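Storage Use in Small Bathroom Vanities
Project report, Interior Products II
Group members: Dalia Zaki, Troels Brøndum, Haruna Kubo
Supervisor: Lenka Krajčí
Submitted 27/06/2019

1. Background

The guest apartments at Linwood were fitted with new bathroom vanities two years before our project began. The building manager, Mogens Þórarinsdóttir, told us that guests often left toiletries on the counter or on the floor even though the cabinets had free space inside. Our task was to find out which parts of the vanity were being used, and to suggest changes for the next order.

Two models are installed. The Vivamport is a floor-standing cabinet with two doors and a single shallow drawer under the sink. The Prirdale is wall-mounted, with two drawers and no doors. Both are sold in a 600 mm width, and both have the sink in the center of the top.

2. Method

We measured every compartment with the doors and drawers fully open. The inside dimensions in the product sheets do not subtract the space taken by the drain and water lines, so we measured that separately and took it away from the total.

We then left a one-page questionnaire in each apartment. Guests were asked where they kept five kinds of items: towels, bottles, small toiletries, hair appliances and cleaning supplies. They could also write comments on the back. We received 40 completed forms. Forms with more than two blank answers were left out before that total was made.

Bedroom storage was not part of the assignment. We did ask whether guests kept bathroom items in the bedroom, since the linen closet is on that side of the apartment and the spare towels are stored there.
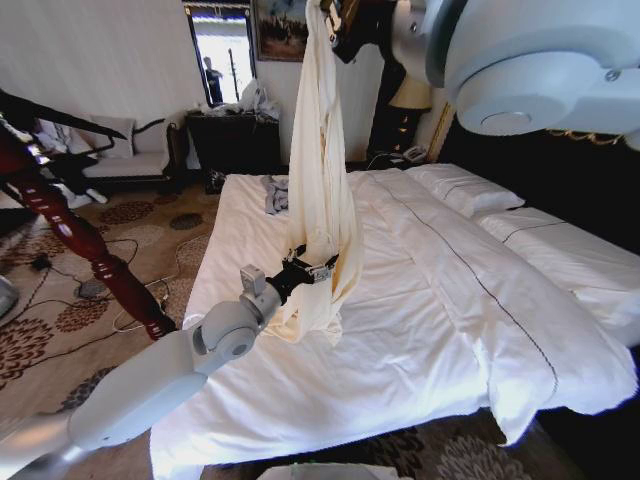 Eleven guests answered yes to that question. Most of them named hair dryers and straighteners, and two said the outlet by the bathroom mirror was too far from the counter to be useful. We had not planned to look at outlets, but we added them to the measurements after reading these comments.

3. Results

The Vivamport has more total volume, but a large part of it is hard to reach. The drain trap sits low and forward, so anything tall has to be placed to one side or behind the pipe. Guests used the front of the cabinet floor and left the back empty. The shallow drawer was the most used compartment in either model. Its clear height is 50 mm, enough for toothpaste and razors but too low for most bottles.

The Prirdale scored better for bottles and towels. The upper drawer has a U-shaped cutout around the drain, and the two side pockets were used in almost every apartment. The lower drawer is full depth. Three guests wrote that it did not close completely when it was full. We tested this and found that a rolled bath towel catches on the underside of the upper drawer.

Neither model had a good place for cleaning supplies. In the Vivamport they were kept with the toiletries, which several guests did not like.

4. Suggestions

For the Vivamport, we suggest a removable half shelf on the hinge side of each door – clear of the trap – and a low rail on the inside of one door for spray bottles. Both parts can be added without replacing the cabinet. We made a cardboard mock-up of the half shelf and it fit on the left side. On the right it touched the shutoff valve and would have to be made narrower.

For the Prirdale, a divider in the lower drawer would keep towels below the level of the upper one. The supplier, Thepsuriya, sells a divider for a wider model, and we do not know if it can be cut down.

5. Limits of the study

All the guests stayed for short periods, so the results may not apply to a family home. We did not weigh the contents of the drawers or test the runners. The questionnaire should also have asked how many people were sharing the bathroom. Dalia and Haruna did the measurements, and Troels handled the forms and the mock-up. The measurement tables are in the appendix.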